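Zemgate opens repair and resale service for used office monitors in Codel

Service starts in April and is open to companies, schools and private households 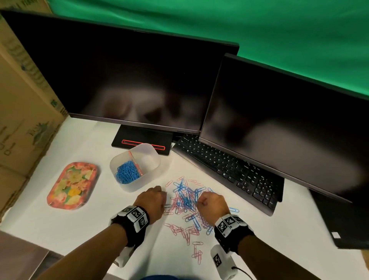
CODEL – Zemgate, a supplier of refurbished office equipment, announces the opening of its new service for used monitors and desk accessories. The service is called Clameo and will start in April at the company's site in Codel. A second drop-off point will open at the same time in Issa.

Until now Zemgate accepted equipment only from business customers who had a yearly contract. With Clameo, also small offices, schools and private households can bring their monitors for inspection, repair or resale. A contract is not needed, and there is no minimum quantity.

In the past year the company received 2080 requests from people who wanted to give away or repair a single screen. Most of these requests had to be refused, as the workshop was organized for large deliveries. The wish to answer such requests was the starting point for the new service.

How the service works

Customers register their device on the Clameo website and choose one of the drop-off points. The workshop inspects every monitor within three working days and sends a short written report by e-mail. The report says if a repair is possible, what it will cost and what price Zemgate can offer for the device in its present condition. The customer then decides. The inspection is free of charge for devices which are not older than eight years. For older devices a small fee is asked, and it is returned if the customer orders the repair.

Monitors should be brought with their power cable and, when it is still available, the original stand. Cracked panels are also accepted, but they must be packed in a closed box. Keyboards, docking stations and loudspeakers can be handed in together with a monitor – these are not repaired, but they are cleaned, tested and sold at a reduced price if they work well.

Repaired monitors are sold in the Codel shop and online with a guarantee of two years. Schools in the region of Codel and Issa may reserve devices before they go on general sale. The reservation form will be published together with the price list.

Opening hours

The drop-off point in Codel is open on working days from 8 a.m. The drop-off point in Issa opens in the afternoon only, from 2 p.m. Larger deliveries should be announced to the workshop by e-mail in advance.

About Zemgate

Zemgate repairs and resells used office equipment. The company has its workshop, warehouse and shop in Codel. Clameo is a service of Zemgate.

Press contact

Zemgate press office, Codel
Further information and printable material are available on request.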